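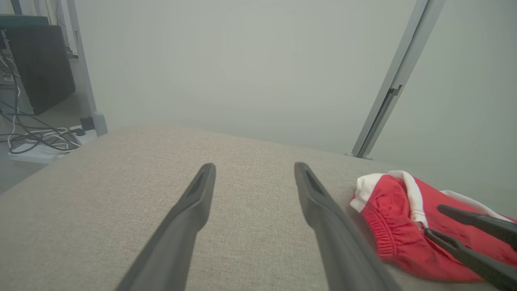
Figure 4. Beige upholstered surface, close view.

4.2 Tagging a record by genre

Each recording in the Zistside music catalogue must carry at least one genre tag before it is published.

1. Open the record and select Genre.
2. Enter the main style, for example "folk" or "dub". The list holds 186 approved terms.
3. Add up to two secondary styles if the recording crosses over.
4. Select Save. The record moves to the review queue.

Note: Period terms such as "new wave" should be matched to the year of release - see the Cekov table in section 6.

Caution: Do not edit more than 2,000 records in a single batch. Larger batches are rejected and the tags are lost.

Requests for new terms should be sent to Parvaneh Bakhtiari. The list is next revised in November.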